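Notebook – clearance work, marks side
September, started after lunch

Picking up the Akutum name again. Searched the register for anything starting AKU- in the goods we care about (cleaning preparations, plus the catch-all for household machines). 2,952 hits on the loose search, which is useless. Tightened to phonetic match in same class – 20 left. Went through all of them by hand. Two worth worrying about.

First one: AKUTAN, word only, registered, renewed once. One letter off at the end, same number of syllables. Goods are "polishes for floors and furniture." Ours says "cleaning preparations" so there's overlap no matter how we trim it. Could ask for a consent letter. Need to check if they still sell anything, the website I found is just a parked page.

Second: AKVATUM with a wave device. Pending, not examined yet. Looks closer on paper than it sounds. Leave for now, put a watch on it.
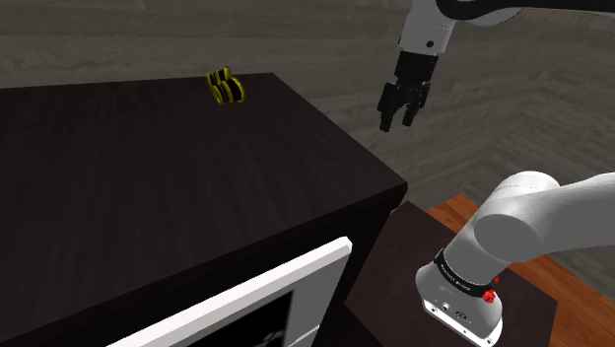
Distinctiveness – I think Akutum is OK. Not a word in anything I checked. Someone in the last meeting said it sounds like "acute" and an examiner could call it laudatory. Don't buy it. Suggestive at worst.

Pristasari is the harder file. Examiner says primarily merely a surname. Our evidence so far is thin: a printout of directory lookups and the client's own statment that they made it up. Need something better. Directory count should be low, redo the search and save the pages this time, with time stamps. Response fee is paid, extension is not, so don't let that drift.

Marquez – different problem, it really is a surname and everybody knows it. Only route is acquired distinctivness. Client sent invoices, over 2,000 of them, no index. Most show the company name at the top and not the mark on the goods. Pulled a sample from the Sarnthorpe box and only a handful help. Ask for labels, packaging, ad spend by year. Ask again for the survey they keep mentioning. 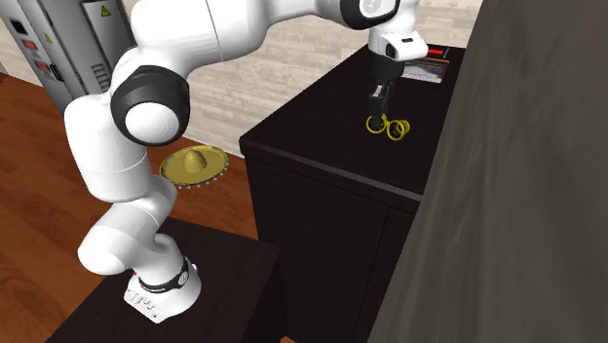
Arm and base, with the cabinet at right.

4:30 – call with Sarnthorpe office. They want Akutum filed before the Marquez response goes out. Fine by me, but not word + logo in one application like they asked. Word mark alone first, logo after. If the logo changes again (it will) we lose nothing.

To do
– consent letter draft, AKUTAN owner
– watch on AKVATUM
– redo directory search for Pristasari
– chase labels
– fix class heading in the Akutum draft, still has the old wording from the template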